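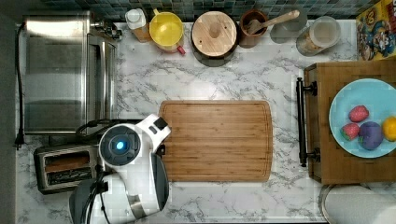 Sorting the worktop around one big chopping board

Quick one, written between jobs. Guadalupe asked how I do ours and I said I'd put it on the site and then didn't, so. This covers where the board goes, where everything else goes, and then the oiling, which is the bit people email about. Bamboo board, the large sort with a groove round the edge. Most of it works for any wooden board.

Whole thing takes up to 40 minutes if you do it in one go, not counting the oil soaking in. Less if your worktop is tidier than ours.

What you need

A chopping board, bamboo or wood
Washing-up liquid, soft sponge
Two tea towels you don't mind getting oily
Food-safe mineral oil (I've got the Covon one, any will do, NOT sunflower)
Coarse salt
Half a lemon. A real one
A damp dishcloth or a bit of rubber mat to go under
A tray or box for the things with no home

Step 1. Pick the board's spot first

Everybody does this last. Jars go back, toaster goes back, kettle goes back, and the board gets whatever's left, which in our old kitchen was a strip as wide as a baguette. Put the board down first, on the bare worktop, middle of the longest clear stretch. Then leave it there and make everything else fit round it.

Stand at it. Pretend to chop an onion. Elbows hitting anything? Shift it along. You want a hand's width free each side at least, more on the side you push the chopped stuff to. I'm right handed and push left. Abundio pushes right and we have had words.

Long side facing you. Sounds obvious, but I've been in kitchens.

Step 2. Plug-in things to one end

Toaster oven and toaster both live at the left, top corner and just below it. They get used at the same time of day and they both shed crumbs so keep the crumbs in one place.

Leads. Please do the leads. Run the long one down the edge of the worktop and coil the slack on the other. Never across the back of the board, never under it. A lead under a board makes it rock, and you'll be wondering for weeks why your carrots come out wonky.

Leave a gap round the toaster oven, top and sides. Check your own booklet for how much, they all differ. Nothing stored on top either, I know it's tempting, it's flat and shiny and looks like a shelf.

Step 3. Back row

One row along the tiles. One deep! Two deep and you'll never see the back ones again.

Ours: a little white-capped pot on a wooden base, yellow measuring jug, canister with the wooden lid, brown crock for the spoons, a glass, glass jar with a white lid. Order doesn't matter a lot. What I'd say is

Crock within reach of your stirring hand.
Jug where you can grab it with a wet hand, handle towards you.
Glass things away from the toaster end.
If you haven't touched a jar since last April it goes in the cupboard.

Wipe the tiles before the row goes back. Small glossy tiles show every splash along the bottom row and you will not move all those jars twice.

Cereal box can stay out if you've got children. I've given up on the cereal box.

Step 4. A tray on the other side

Brown wooden tray on the right, black metal handle. It's the clearing-up tool really. Everything that drifts onto the worktop in a day goes on the tray, and in the evening the tray gets carried round the house and things dropped off. Keys, hair clips, a sock. Handles matter, you want to lift it in one go.

If you've no room for a tray use a shallow box. Gergely uses a baking tin and swears by it.

Step 5. Wash the board

Hot soapy water, sponge, both sides. BOTH sides even if only one's dirty. If you wet one side only it can cup and then it spins on the worktop like a plate. Not the dishwasher. Don't leave it lying in the sink while you have a cup of tea, that's how we killed the last one.

Run your thumbnail in a bit of cloth round the groove. Gunk sits in there. Corners especially.

Rinse, dry straight off with a towel, then stand it on its long edge with air both sides. Overnight if you can. If you've only got an afternoon, open a window.

Step 6. Salt and lemon

For onion smell, or garlic, or stains.

Scatter coarse salt over the board, a small handful.
Rub with the cut side of the lemon, going along the strips and not across.
Leave it five minutes. Do the leads if you skipped them.
Scrape off, rinse, dry, stand it up again.

Beetroot won't come out fully. Turmeric, no chance. Live with it or turn it over.

If there are rough patches after washing, very fine sandpaper, light, along the strips, then wipe off every scrap of dust. Don't go mad. Bamboo splinters if you lean on it.

Step 7. Oil it

Board must be bone dry. If it feels cool to the back of your hand it isn't there yet, give it longer.

Pour a puddle of oil the size of a jam jar lid in the middle. Spread it with a folded tea towel, along the strips, right out to the edges. Into the groove. Round the corners. Then the sides, then flip and do the back. It'll go darker while you look at it and that's fine, it calms down.

Put it somewhere it won't get picked up. Several hours, overnight is better. Wipe off whatever's still sitting on top with the second towel. If it feels sticky you left too much on, just keep wipping.

New board: do it three or four times in the first month. After that when it looks pale and thirsty. Flick a bit of water on – if it beads you're fine, if it sinks in get the oil out.

Lay the oily towels flat outdoors to dry before they go in the wash. Don't ball them up in a bin. Mineral oil is the calmer sort for this but some of the wood oils can heat up in a heap, so I just treat them all the same.

Step 8. Stop it sliding

Damp dishcloth flat underneath. Or a bit of that rubbery mesh. Marble-look tops are slippery, ours is anyway, and a sharp knife on a moving board is a trip to A&E. Press one corner, then the opposite one. If it rocks, move the cloth about until it doesn't.

No overhang when you're cutting! Whole board on the worktop, all four corners held up. An edge resting on something else is ok for parking it while you sort stuff, but slide it back before the knife comes out.

Step 9. The small stuff

So by now you've a board, a row, a tray, and a pile. Play food, packets, a tub of something, cups. Don't sort as you go, get it all down at one end and do it in a batch.

Play food onto a plate. I mean it, a plate. Ours ends up on the big light blue one, and then it's a game to put it away, and the whole lot moves in one trip when you need the space. Keep it off the chopping board though, specially the soft ones, they soak up whatever was there before.

Dry food into see-through tubs with lids that click. You can see how much is left and you don't buy a third bag. Write on the lid with a chinagraph pencil if you've got more than one that looks alike.

Boxes and packets: check the label, keep the bit with the cooking instructions if you're emptying it into a tub, flatten the rest.

Cups. One out per person, the others in the cupboard. I lose this argument every day.
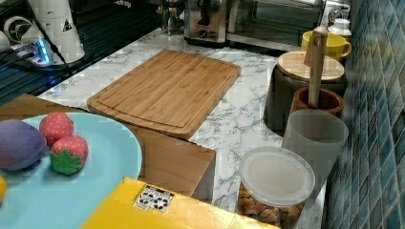
Bamboo board with one edge over the wooden box. Strawberries and aubergine (toy ones) on the blue plate, tub with the frosted lid further along.

Step 10. Keep it going

Every evening, two minutes:

Wash and dry the board, stand it up
Empty the toaster tray if it's looking bad
Tray round the house
Wipe down, tiles side first, then towards you

Once a month pull the back row forward and do behind it. You'll find a clove of garlic. There's always a clove of garlic.

Things people asked

Can I use olive oil? No, goes rancid, board smells like old chips. Coconut the same in the end, the ordinary kind.

Raw chicken on bamboo? I don't. We've a plastic board in the cupboard for meat and it goes through the dishwasher. Bamboo's for veg, bread, fruit, cheese.

Mine's got a crack. Hairline at the end, oil it and keep an eye. If a fingernail catches in it, or two strips are coming apart, chuck it. Jacinto glued his and it lasted until the next wash.

Does the groove go up or down? Up for tomatoes and anything juicy. For bread I turn it over, crumbs get stuck otherwise and it's a pain to sweep them off. Check yours isn't grooved on both sides first, some are.

What about beeswax? Yes, on top of the oil once it's soaked in. Warm it in your hands, rub on thin, buff off. Nicer feel. I do it when I remeber, so twice a year.

How thick should the board be? Never measured. Heavy enough that you notice lifting it, light enough that you'll still bother to wash it.

Drawers next time, when I've done ours.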